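The last ferry from Pritora left at ten past six, and the woman with the cello missed it.

She had bought the ticket in August, seat 306, window side, and had kept it in her coat since. Now the man in the kiosk turned it over twice and said the next boat was on Wednesday. He gave her the name of a boarding house on Culero Street and a paper map with the street missing from it.

The landlady wanted 527 for the room, then looked at the cello and said 199 if there was no playing after nine. The stairs were narrow. It took two trips – one for the case, one for the cello.

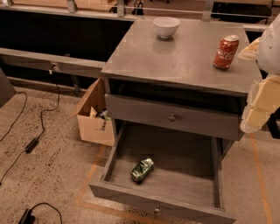
The grey nightstand, lower drawer open.

She sat on the bed and thought about her brother, who would be standing on the quay at Brunico with his collar up. He would wait until the last passenger was off. Then he would wait a bit longer, and then he would go home and say nothing about it to their father, and their father would ask anyway.

She tried the telephone in the hall. It rang for a long time in her father's kitchen. She pictured the chairs, the clock, the dog lifting its head.

When she came back up it was twenty to nine. She tuned quietly and played the slow piece, the one he had asked for, all the way through with the window shut. She got the middle part wrong, as she always did, and went back and played it again. 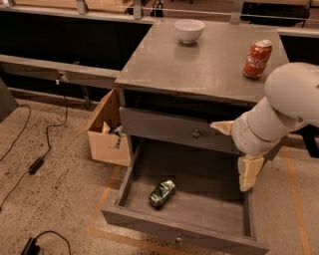 Through the wall a voice asked whether she knew the rest of it, because the one before had stopped at the same place. She said there wasn't any more. The voice said that was a pity, and that there was a boat on Tuesdays too, from the other harbour, if she didn't mind fish.

She loosened the bow and went down to ask the landlady where the other harbour was.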